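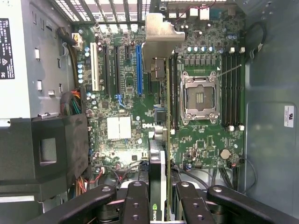 PODWOOD HOUSE, GROUND FLOOR AND BASEMENT
Electrical and workshop safety check, November
Checked by: Catarina Morais
Walked round with: Dariusz Wieczorek (mornings), Nivaldo Bastos (after lunch, under protest)

Key: OK / FIX / STOP USING. Comments are mine. Replies go in the box at the end, where last year's are still waiting.

1. Entrance and stairs

1.1 Emergency lighting comes on when tested. OK
All fittings lit. The one over the stairs hums in a way Dariusz finds soothing.

1.2 Stairs clear of stored items. FIX
A rolled carpet has been on the half landing long enough to have its own dust. It was a trip hazard last time too. Please decide whether we are keeping it, then keep it somewhere flat.

1.3 Handrail firm along its full length. OK
Tightened in spring and still tight.

2. Repair room

2.1 Desktop computers unplugged at the wall before the side comes off. OK
Everyone asked gave the right answer. Two people gave it rather quickly, so I have left the notice up.

2.2 Power supplies left sealed. OK
No screws missing from any I looked at. If one smells of burning it goes in the scrap bin. It does not go to Nivaldo to "have a quick look".

2.3 Wrist straps present and tested. FIX
Straps present. The tester has a flat battery, so the test log shows a pass for every day on which it could not have tested anything. Hostard can supply the battery. So can the corner shop.

2.4 Bench sockets on a working RCD. OK
Tripped at the button, reset cleanly. Warn people first next time. Neusa Sampaio had not saved her spreadsheet and has told me so more than once.

2.5 Extension leads not plugged into one another. STOP USING
The lead behind the shelving fed a second lead, which fed a kettle rated at 3020 watts. I have taken the second lead away. The kettle lives in the kitchen, and there is tea there.

3. Kitchen

3.1 Fire blanket within reach of the hob. FIX
It is within reach if you first lean across the hob. Move it to the door side.

3.2 Fridge seal and plug. OK
Contents of fridge are outside the scope of this check, thank goodness.

3.3 Extractor filter clean. FIX
See me for the degreaser. Bring gloves and low expectations.

4. Basement store

4.1 Shelves labelled with safe load. FIX
The Harevura racking is marked 200 kg per shelf. The home-made racking is marked "should be fine" in Ihor Demchenko's handwriting. Nothing above knee height on it until he comes up with a number.

4.2 Paint and solvents in the metal cupboard. OK
Locked, key on hook. The tin of Ghaffari floor varnish is past its date and can go to the tip.

4.3 Portable appliance labels in date. FIX
173 items on the list, 10 with labels nobody can read. Retest those and use the proper pen.

Replies and actions

2.3 Battery bought. D.W.
2.5 For the record it was a very good kettle. N.B.
4.1 Working on it. I.D.
1.2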